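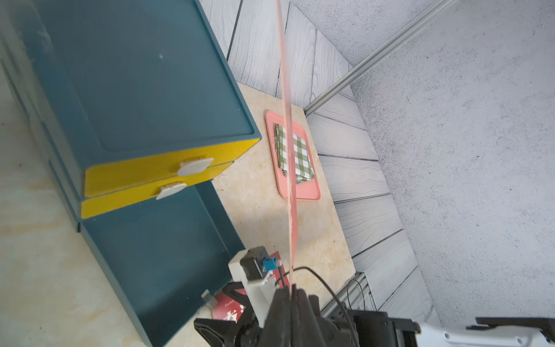
# Keltau wrist sensor bracket

The Keltau bracket holds a small sensor module to the side of a two-finger or angular gripper on a bench-top arm. It is sold as a printed part with screws — no electronics, no cable.

- Color: white
- Rated cycles: 2,000
- Supplied screws: 14
- Cable allowance at the wrist: 100 mm
- Part number: 484

## Fitting

Power the arm down before removing the gripper screws. Seat the bracket flat, tighten by hand, then run the wrist through its full range at low speed. The cable should loop freely and clear the fingers at both ends of travel.

Recalibrate the sensor offset after fitting. Drawer pulls and shallow trays are good test targets for a home bench.

Not compatible with the older Yensuk wrist plate.

Listing revised 19/01/2019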